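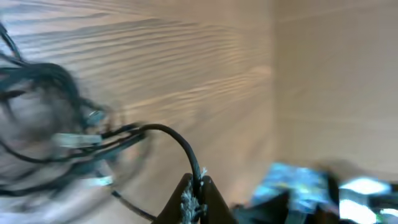

The Great Drawer Clear-Out

I finally did the drawer. You know the one — every house has it, and mine had reached the point where it would only open if you slid a ruler in first and pressed down on whatever was sticking up. I'd been promising myself I'd sort it before the February swap evening, and then on a rainy afternoon I just tipped the whole lot out on the bed and got going!

I kept 3 shoeboxes beside me: keep, swap, and no idea. The last one filled up first, of course. There was a charger for a phone I gave to my niece years back, a lead from the old Grulau radio (the radio itself went to Shona Yule, so Shona, if you're reading, I have your lead), and a whole fistful of cords I couldn't match to a single thing I own.

Gaurav Sandhu gave me the best tip. Plug each thing in once, and if it works, write what it's for on a bit of masking tape and fold that around the cord near the plug. It takes a whole evening and it's pretty dull, so put some music on. I got through most of an old Flostetti record and two cups of tea.

For tying up, I like the soft hook-and-loop strips that come on a roll. Twist ties are fine for a week and then they poke you. Make your loops big and loose, and don't wrap a cord tightly around its own charger, which I've done all my life and which is how I ended up with so many split ends.

Anything that's dead can come along to the swap evening too. Hugo Soler will have a bin by the door and is driving it all over to the recycling place in Bramell the next morning. No batteries in the bin, please — those go in the jar on the front desk.

I've moved on to the hall closet now. Wish me luck, and if anybody is missing a left glove, green, kid's size, I have it.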